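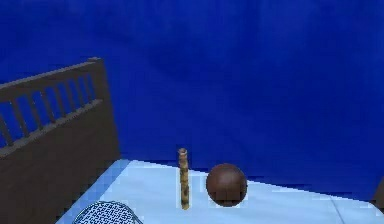 Jollar: a small scene sampler for tabletop perception tests

Welcome, and thanks for stopping by! Jollar builds simulated tabletop scenes and writes out a render together with the pose of every object in it, so you can check your detector or your planner before going anywhere near hardware. It started as a handful of scripts Hernán Huanca kept for himself, and it has grown a bit since then (mostly sideways, I'm afraid).

What you get

The default set has 1000 scenes, split across 18 config files. Each scene has a color render, a depth map, a mask per object and a short text file of poses. Furniture and backdrop are labeled as background, even when a bed frame takes up a good part of the view, and tall thin things like sticks are kept upright at the start.

Running it

Install the requirements, then run sample_scenes with a config and a seed. Seed 101 is the one we use when comparing results. Four workers is plenty on an ordinary desktop.

Known trouble

Our grasp planner, Peixoto, still merges neighbors when the gap between them is narrow, say a stick standing beside a ball. Raising the mask resolution helps a little. Leonilde Antunes has a better fix on the split-masks branch, and she would love for people to try it and write to her with whatever breaks.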